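Okberg two-arm teleop kit, after 300 episodes

We bought the Okberg in February to collect demonstrations for a clothes-and-dishes policy. Setup took a day. The arms track the leaders well, and both can work at once, one in the fabric while the other holds a bowl.
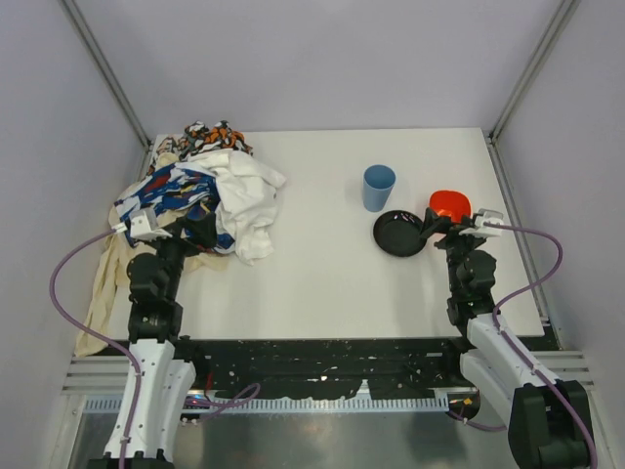 Indrek Kalniņš finds the grippers fine on plastic but says thin cotton slips, and he threw out 11 episodes over it. I lost fewer — I go slower. The export tool is poor and drops timestamps. I'd still buy it again.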